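Keep the Low Cabinet

Every office I have worked in has gone through a phase of wanting to get rid of its low cabinets. You know the kind. Light wood grain, doors on hinges, one shelf inside, about as high as a table. Somebody new comes in, looks at a row of them along a wall and says they are dead space. Then there is talk of open racks, or of scanning everything and having no storage at all.

I think this is a mistake, and I have watched it get made 2 times now, so I would like to set out why.

The first time was at a small firm in Lornville, where I ran the back office. We had 938 files in low cabinets when I started. Management had bought a scanning package called Jovema and the plan was that the paper would be gone by November. A good part of it did go. After the first big clear-out we were down to 812, and I was glad to see the rest leave, as most of it was old delivery notes. But the plan assumed the number would keep dropping to nothing, and it never did. Contracts with wet signatures came in. Inspection papers came in. People printed things to read on the train and then wanted them kept. By then the cabinets had been sold, and the files lived on window sills and under desks.

The second time was the open racks. They looked good on the day they went up. An open rack shows you everything on it, and people take that to be the great point in its favor. I take it as the main point against. A file box on an open rack is out in the light, it collects dust along the top, and anybody walking past can read the label. After a few weeks people also start putting other things on the rack, such as mugs and spare cables. A cabinet with a door has a front, and you can put a lock on it. 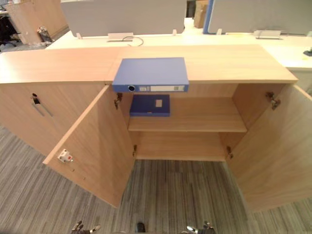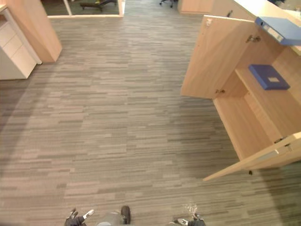
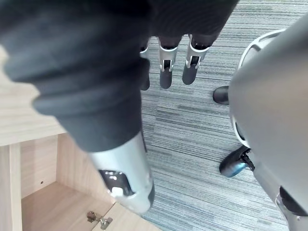

The usual complaint is that a cabinet hides how full it is, so people keep buying more of them. There is something in this. I have opened doors on cabinets that were supposed to be packed and found one box on a shelf. But that is a reason to open the doors now and then. I used to do it at four in the afternoon when the phones went quiet. I opened every door in the room, left them all open until I was finished, and moved whatever was standing alone in with its neighbors. It took under an hour.

Another complaint is the doors themselves. They need room to swing, and in a narrow aisle they catch chairs and shins. I accept that. If you have less than a full step between the cabinet and the nearest desk, buy one with sliding doors, or move the desk. Do not take the doors off, as was done at Tomoana when I was there. A cabinet without doors is a poor sort of bookshelf — too low to read the labels without bending and too deep for most books.

Then there is the top. People who design storage seem to forget that a low cabinet has a top. It is the right height for putting a box down while you look for a paper, and you can stand and work there without walking back to your desk. On a tall rack you end up holding the box against your chest with one hand. The top does become a dumping ground if you let it. My rule was that a box could wait there until the end of the day and then it went inside.

As for the boxes, I like a hard file box with a finger hole in the spine, and I like one color for one kind of paper. I also like a label on the spine, where you can read it with the box upright. Lay the boxes flat if you must, but keep the labels facing out, and do not stack more than 4, or whoever needs the bottom one will leave the others on the floor.

I am not against scanning. The place I am in now uses Dondden for the day-to-day paperwork and I would not want to go back. But there is still a row of cabinets along our wall, most of them half full, and when the question came up again this spring I said they should stay. Half full is fine. It means the next box that comes in has somewhere to go.

Contact | Copyright, all rights reserved | Back to top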